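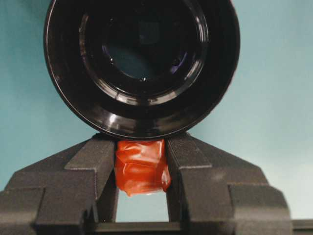 Figura 1. La pinza vista desde la cámara de muñeca: bloque rojo anaranjado entre los dos dedos y, encima, la pieza cilíndrica negra vista por la boca.

Mantenimiento de celdas robotizadas
Apuntes de la sesión 2: los dedos, la cámara de muñeca y la puesta a punto de la celda Tratside
Profesora: Dzifa Ansah

Antes de empezar

Bienvenidos otra vez, y gracias por la paciencia con el cambio de aula. En la primera sesión hablamos de la celda entera, del vallado, del armario y de la parada de emergencia, y hoy nos quedamos en los últimos centímetros, que son los que tocan la pieza. A mí me parecen los más agradecidos de todo el curso, aunque reconozco que llevo muchos años con las manos en pinzas y no soy imparcial. Casi todas las averías que me han llamado a mirar en celdas de este tamaño empezaban en un dedo mal apretado o en una cámara que alguien había rozado con la manga, y casi todas se habrían visto en la revisión de la mañana.

Tened a mano la hoja de la celda (la amarilla, la que está plastificada) y el cuaderno de turno. Quien haya perdido la hoja que me la pida al terminar.

1. Leer la vista de la muñeca

La cámara va montada junto a la pinza y se mueve con ella, de modo que los dedos ocupan siempre el mismo sitio en la pantalla y lo que cambia es el resto. Cuesta un poco acostumbrarse. Si los dedos aparecen desplazados respecto a la vista guardada en la puesta a punto, se ha movido la cámara o se han movido los dedos, y hay que averiguar cuál de las dos cosas antes de tocar el programa. Repito, antes de tocar el programa: he visto a gente muy capaz corregir posiciones durante una tarde entera para acabar encontrando un tornillo flojo.

Fijaos en la figura 1. Los dedos suben desde las esquinas inferiores, uno enfrente del otro, y sus caras interiores aprietan los lados del bloque. Entre los dos, por debajo del bloque, queda un hueco rectangular por el que se ve el fondo claro. Ese hueco nos viene muy bien para trabajar, porque sus bordes son rectos y oscuros y el fondo es liso, y cualquier giro de un dedo se nota ahí antes que en la punta. Acostumbraos a mirarlo primero.

La superficie mate de los dedos también ayuda bastante. Comparadla con el borde negro y brillante del cilindro, lleno de reflejos blancos finos: sobre una superficie así, un reflejo se confunde con una arista con una facilidad tremenda. Cuando tengáis que medir algo en pantalla, apoyaos en las aristas de la pinza y dejad las del cilindro para la comprobación final.

2. Limpieza y revisión de los dedos

Se hace con el brazo en posición de servicio, la celda en modo manual y el aire cortado. El orden que seguimos en el centro Stedum es el siguiente:

Abrir la pinza del todo desde la consola y esperar a que se detenga.
Cortar el aire y colgar la etiqueta con vuestro nombre.
Pasar un paño sin pelusa, apenas humedecido, por las caras interiores, de la base a la punta.
Repasar los escalones y las muescas laterales con el pincel corto. En los rincones se acumula polvo, y el paño no llega.
Tocar los cantos con la yema del dedo, despacio, buscando rebabas.
Comprobar el apriete con la llave dinamométrica, al valor de la hoja amarilla.
Retirar la etiqueta, dar el aire y cerrar la pinza en vacío dos veces.

Si encontráis una rebaba no la liméis por vuestra cuenta. Se anota, se cambia el juego de dedos y el usado va a la caja de Kavanagh, que es nuestro taller para estas cosas y los devuelve rectificados. Ya sé que con una lima fina son dos minutos — yo también lo he hecho, y luego me he pasado la mañana siguiente preguntándome por qué un dedo llegaba antes que el otro.

Tened en cuenta que el desgaste de la textura no siempre es motivo de cambio. Una zona algo más clara en la carcasa, lejos de la cara de agarre, se apunta y se sigue. En la cara de agarre somos bastante más estrictos.

3. Ajustar la fuerza con piezas blandas o irregulares

Para los ejercicios usamos bloques pequeños de superficie brillante y arrugada. Son incómodos a propósito: los pliegues hacen que el contacto cambie de un agarre a otro, y con ellos se aprende mucho más que con un dado de aluminio. En la figura se aprecia que el bloque sobresale un poco por la parte inferior derecha, sobre el borde del dedo, y que por abajo cuelga algo más del lado izquierdo. Con una sola vista no podemos decir si eso se debe a la forma de la pieza o a la manera de cogerla, así que la respuesta correcta en el cuaderno es describirlo y repetir el agarre.

Empezad con la fuerza al 80 % del valor de la hoja y subid poco a poco hasta que la pieza no resbale al mover la muñeca. Nunca paséis del 100 %. Si con el valor completo sigue resbalando, el problema está en la limpieza, en la alineación o en la pieza, y subir más la fuerza solo servirá para esconderlo una temporada.

4. Alinear bajo la pieza cilíndrica

Cuando el cilindro se ve casi exactamente por el extremo, los anillos interiores aparecen unos dentro de otros, con la abertura oscura en el centro. Nos sirve de referencia estupenda para la orientación. Si la muñeca está inclinada, los anillos dejan de parecer concéntricos y se juntan hacia un lado, y eso se percibe a simple vista mucho antes de que salte ningún aviso.

Cuidado con la distancia. En la figura las puntas de los dedos quedan muy cerca del borde negro y la parte superior del bloque está justo bajo el aro. En esa zona se trabaja en modo manual, a velocidad reducida y con una mano en el pulsador de habilitación, sin excepciones y sin prisas. Primero se corrige el giro, después el desplazamiento lateral y al final la altura. Quien empieza por la altura suele acabar rozando, y un roce obliga a volver al apartado 2 desde el principio (os lo digo con cariño, pero os lo haré repetir).

5. Lo que se anota

El contador de cierres de la pinza marcaba 1.423 al terminar la última puesta a punto, y desde esa cifra contamos. En cada revisión apuntad la lectura del contador, el juego de dedos montado, la fuerza empleada y cualquier diferencia con la vista guardada. Escribid lo que habéis visto con palabras corrientes. «Dedo izquierdo girado, el hueco se estrecha arriba» me sirve muchísimo más que «pinza mal».

Los recambios se piden a Skandport con el formulario del armario. Si cogéis el último juego, dejad la tarjeta roja en el cajón, por favor, que en septiembre nos quedamos sin dedos en mitad de una práctica y hubo que parar el grupo entero.

Para la próxima sesión

Traed hecha por parejas una revisión completa de la pinza, con su página de cuaderno, y leed el capítulo de calibración de la cámara hasta donde empieza la parte de iluminación. Esa parte la veremos juntos, delante de la celda. Las dudas, en el taller al acabar la clase o por el correo del curso.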